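Two 48 V supplies in parallel will not share load, one shuts down

Posted in Power and Supplies by Felicidad Tiongson

I have two Irnik 48 V enclosed supplies feeding a common bus through Clisby ORing modules. Each supply is on its own breaker. The load is a motor drive that idles low and takes bursts of up to 148 W above its steady draw.

At low load both DC good lamps are green. As the load rises, one unit carries nearly all of it while the other sits close to zero. The loaded unit then trips on overcurrent, the second one picks up the whole load, and it trips as well. After that they take turns until I pull the drive off the bus.

What I have done so far:
Swapped the supplies over. The fault follows the supply, not the slot.
Set both outputs with a handheld meter, no load, to the same reading on the display.
Fitted 4000 uF of bulk capacitance at the drive input. No change, except that the first trip comes a little later.
The current share pins are not connected. The data sheet says this is optional.

Is the share wire really needed with only two units, or should setting the voltages closer be enough?

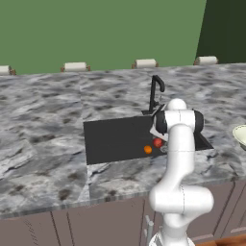

Worktop, sink and tap, with the arm at the right.

The remote sense leads are wired at the supply terminals on both units, if that matters.

Posted by Graziella Zanetti

Setting the voltages closer will not be enough. These units have a very flat output characteristic with the share pins open. If one is set 100 mV above the other, it supplies the load on its own until it reaches its current limit. A handheld meter on its 200 V range may not resolve the difference, and the setting will drift with temperature in any case.

Connect the share pin of unit A to the share pin of unit B. Use a twisted pair with the share return, keep it short, and keep it away from the drive cables. The return should meet the negative output at one point only. If you join it at both supplies, load current will find its way down the signal wire and the sharing error gets worse.

Then set the voltages again, one unit at a time with the other switched off, measuring at the supply side of the ORing module. The share circuit can only trim over a narrow range, so it still needs a decent starting point.

Your sense leads can stay as they are for now. If you move them out to the bus later, move both pairs to the same point - mixed local and remote sensing will upset the balance again.

The bulk capacitor is a separate matter. A large value on the bus makes the start-up current higher, and some units will go into hiccup mode trying to charge it. I would take it off until the sharing is right, then add back 1000 uF and check the start-up on a scope.

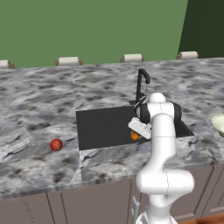 Nuller: agree on the share wire, but check the ORing modules too. I had one with a failed FET that was conducting through its body diode only. It drops more than half a volt, which looks exactly like a badly set supply. Measure across each module under load and compare.

Posted by Jeon

just get one bigger supply. we did and never had the problem again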